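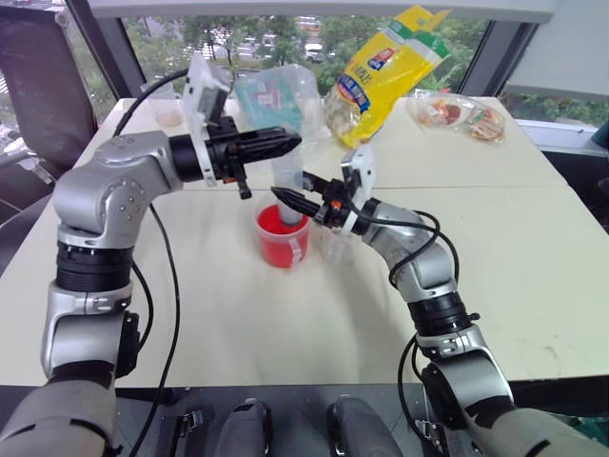 Fig. 7. Bench 2, tube in the red cup. Left gripper closed, right gripper open at the cup rim.

4.3 Gripper alignment and cable check, two-arm bench cell

Do this after any gripper swap, after a crash, and at the start of a new food set. Takes 26 minutes if nothing is wrong. Shazia Bajwa signs the sheet, or Attila Fekete on nights.

Before you start

Arms in HOLD. E-stop within reach of whoever has hands on the table.
Near half of the table clear. Food packs stay along the window side, past the seam.
Blind up or down, don't care, but leave it the same for the whole check. Changing light throws off the wrist modules.

CAUTION - Fingers close without warning if the pedal is still live. Unplug the pedal first. Maxence has the bruise.

Steps

1. Look at the white mounting plate on each wrist. Plates should sit flat to the wrist with no gap. Gap = loose bolts, go to 4.5.

2. Follow the black cables by hand from gripper to elbow, both arms. You want slack loops, nothing pulled tight at full reach. The loop off the left module is the one that snags. If it rubs the joint sleeve re-clip it and start this step over.

3. Put the red cup at table center, handle toward the right front. Stand the clear tube in it, lower end on the bottom of the cup.

4. Load program ALIGN 49. Speed 7 percent. Not the default!

5. Jog the right arm in, gripper open, until the front finger is over the cup rim and the tube is between the fingers. Don't close yet.

6. Bring the left arm across with the fingers closed. Stop with the tips just above the cup. Tips must not touch the tube or teh other gripper.

NOTE - If the arms fault out before they get this close, the keep-out zone is still set to the old Flondale table. Load zone file 116 and jog again.

7. Check finger height from the side, eye level with the rim. Right finger should clear the rim. If it scrapes, raise the tool offset one click and repeat from 5.

8. Close right gripper slowly. Tube should stay upright. If it leans, the fingers are closing uneven - swap the finger pair, don't bend them back.

9. Open, back out the left arm first, then the right. Always that order. Going the other way tips the cup.

10. Repeat 5 to 9 twice more. Same result all three times or it's a fail.

CAUTION - Clear plastic cups are hard to see against this table top, for you and for the wrist modules. Know where each one is before you jog. Same goes for loose bag plastic lying on the table, fingers catch it.

After

Save offsets under the bench number, not your own name. Irfan had to redo the whole Bandbridge bench in September becuase of that.
Pedal back in. Speed back to default.
Wipe finger pads, dry cloth only. No solvent.
Fill in sheet, leave it in the tray by the door.

Spare fingers and cable clips: Ustard cabinet, second drawer. Last pair gone - tell Atif Jadoon same shift.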